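I spent most of June putting bread into a bowl. More exactly, I spent it getting a two-armed robot to put bread into a bowl while I moved it from a few feet away. I've had a couple of emails asking what that work is like day to day, so these are my notes.

## How the job is set up

The robot has a gripper on the left arm and a hand with fingers on the right. I drive both by remote control. Each time through the task is saved as one episode, with the arm positions and the video stored together. Later the episodes are used to train a policy that tries to do the same thing without me.

Our target for this task was 2,000 episodes, split among the operators. Szu-yu Liao wrote the task sheet. It says to pick up the bread with the left arm, bring it over the bowl, lower it and let go. Reading the sheet takes less time than doing one episode.

We record with software called Fladano. It starts an episode when I press a foot pedal and ends it when I press again. If I make a mess of things I can hold the pedal down and the episode is thrown out. I use that more than I'd like to admit.

## What I had to learn

The first thing was to slow down before closing the gripper. My own fingers know when they have touched something. Through the controls I get no feeling at all, so I have to judge by eye. For the first two days I kept closing too early and pushing the bread across the mat.

The second thing was how hard to squeeze. Bread gives way, and a piece that has been squeezed all morning is a different shape by lunch. Shamim Bangash, who trained me, told me to close until the bread just stops sliding and then leave it alone. I now set the grip once and try not to touch it again until I'm over the bowl.

The third thing was the release. It's tempting to open the gripper as soon as the bread is past the rim. If the bread is hanging at an angle, it can catch on the edge and flop back out. I go further in than I think I need to, wait a moment, and then open.

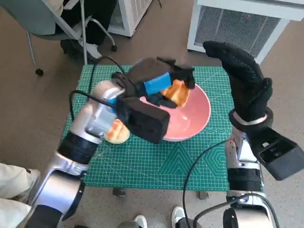 ## The arm that isn't doing much

I got this part wrong for a while. On a one-handed pick, the other arm still gets recorded. In my early episodes I let the right hand drift because I was only watching the left. When Shamim went through them, the right hand was in a different spot nearly every time. Now I park it near the bowl before I press the pedal, and check it again at the end.

## Numbers and a small complaint

On my best day I kept 82 episodes. A normal day is lower. I take a break after every 6, mostly for my shoulders, and I move the bread and the bowl a little during the break so that the starting positions vary.

My complaint is with the pedal, which slides on carpet. I've tried tape and a rubber mat. If anyone has a better fix, please leave it in the comments.

Next on the list is a folding task with cloth napkins. Szu-yu is still writing the sheet for it, and I haven't tried it yet.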